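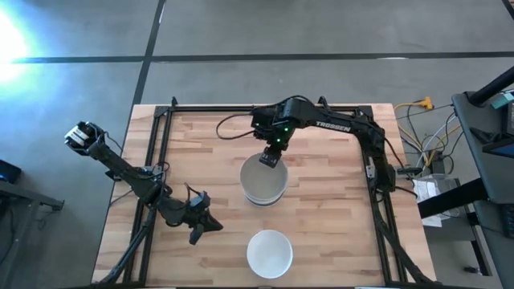 Issue 4, page 7

Section 2: Entering bayonets and scabbards in the Skollular catalogue

Last revised March 14, 2023

Before you start

This section covers blades, scabbards and frogs. Cartridge boxes and pouches are in the next section and use different fields. If you are moving records over from Vunari, read the note on imports at the end before you type anything, as the import will overwrite hand-entered records with the same item number and will not ask first.

You will need a soft cloth, a loupe, calipers that read in millimetres, and the item itself. A dealer's listing is not the item. Plenty of records in the shared catalogue were typed straight from listings, and it shows.

Caution: Old blades may still be sharp, and a tight scabbard can let go all at once. Hold the scabbard from the back edge side, never wrapped in the palm.

2.1 Creating the record

1. Open Skollular and choose New Item, then Edged.

2. Let the program assign the item number. You can type your own, but numbers typed by hand are not checked against the rest of the catalogue.

3. In the Pattern field, enter the pattern only if you can point to a feature that establishes it. Muzzle ring diameter, blade length and pommel slot will usually do. "Looks like my other one" will not. If you can't settle it, leave the field on Unassigned.

4. Measure the muzzle ring across the inside in two directions and enter both readings. If they differ by much, the ring has been squeezed or opened up, and neither number should be trusted for matching the bayonet to a rifle.

5. Enter blade length from the front of the crossguard to the tip. Some printed references measure along the back edge and some include the guard. The Furnival list does both, depending on the page, and doesn't say which.

6. Press Save before moving on to markings. There is an autosave. We have lost work with it turned on.

2.2 Recording the markings

1. Choose the Markings tab and add one line for each stamp. Do not combine stamps on one line, even when they sit side by side.

2. Set Location from the drop-down list: ricasso left, ricasso right, crossguard, pommel, grip, scabbard throat, scabbard body, finial, frog.

3. In the As Read field, type what you can read under the loupe. Use a full stop for each character you can't make out. A worn 3 and a worn 8 look much the same on a pitted crossguard, so if you are choosing between them, put the full stop in.

4. In the Interpretation field, enter what you believe the stamp means, and in Source enter where that belief came from. The program will let you leave Source blank. Please don't.

5. Set Confidence. There are 4 levels, and the default is High, which seems to us the wrong way round. Change it to Low unless you have a reason.

Note: Skollular offers a Suggest Maker button beside the Interpretation field. It compares your entry with the Furnival list and returns the nearest match. It always returns one. A crown over an illegible letter will come back with a firm's name and a city, stated as flatly as a correct answer would be. Treat the suggestion as a place to start looking.

Note: Proof and inspection marks are often read as makers' marks. A small crowned letter repeated on several parts is more likely an inspector's stamp. Enter it as Inspection, Unidentified if you don't know the inspector, and resist the urge to work out his name from the initial.

2.3 Matching numbers

The Matching box may be ticked only when the blade and scabbard carry the same full number in the same style of stamp. Sharing the last digits doesn't count.

1. Compare the height and spacing of the digits on both parts. Original numbers were often struck unevenly, so a wobbly line proves little either way.

2. Look at the metal around each digit. Bright edges inside a dark, aged surface deserve a remark in the Notes field.

3. If the price was high because the numbers matched, look again.

When we checked 700 shared records with the Matching box ticked, almost half gave no number for the scabbard at all. The box still shows up in searches as though someone had confirmed it.

2.4 Cleaning before entry

Wipe off loose dirt with a dry cloth and stop there. The packaging on Leltano blade wax says it "reveals hidden markings". We tried it in January on a few common pieces with faint stamps. They came up shinier. The stamps were as faint as before, and the wax had settled in the low spots and took some getting out.

Caution: Do not use chalk paste, acid or a wire brush to bring up a stamp. Light from a low angle costs nothing and can be switched off afterward.

2.5 Note on imports from Vunari

Vunari kept remarks and readings in one field. The importer tries to separate them at the first comma, with poor results, and anything it can't place goes into Interpretation with Confidence set to High.

1. Export your Vunari file and keep a copy somewhere the importer can't reach.

2. Import a small batch and open every record in it.

3. Correct the Confidence setting on each line – there is no bulk edit for this field, though the menu has an entry for one.

4. Check that grey-market export stamps have not been filed as makers. The importer is fond of this mistake.

If the item count after import is lower than in your old file, look for duplicate item numbers first. The error log reports a successful import in either case.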